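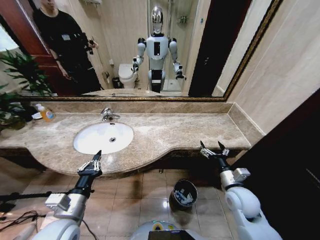

Book the smallest room you have, one reader wrote after our last open day guide, as visitors ask better questions when they can see how little space the robot gets. We have followed that advice at Wirkstead ever since. The steps below are for running a bathroom demonstration with a two-armed robot on a wheeled or fixed base.

Reading time: 3 minutes

1. Measure the doorway and the floor in front of the vanity. At the Trullell open house we skipped the doorway and lost 30 minutes taking a door off its hinges.

2. Park the robot facing the basin with both grippers open and above counter height. Check that neither elbow can reach the side wall.

3. Run cables along one side of the floor and keep visitors on the other.

4. Decide what to do about the mirror. A wide one shows the robot, the operator and anyone in the doorway, and some vision software will treat the reflection as a second room. Test this in January, or whenever you have a quiet week, and not on the morning.

5. Choose one short task. Moving a soap bottle from one end of the counter to the other is plenty. Set arm speed low and repeat it 11 times before you let anyone in.

6. Admit small groups. One person stays within reach of the stop button and does nothing else.

7. Wipe the counter between groups. Marble gets slippery and grippers lose their hold on wet plastic.

Print 200 handouts if you are expecting a crowd. Leftovers can go to the Ojeda session.

Updated 06/11/2022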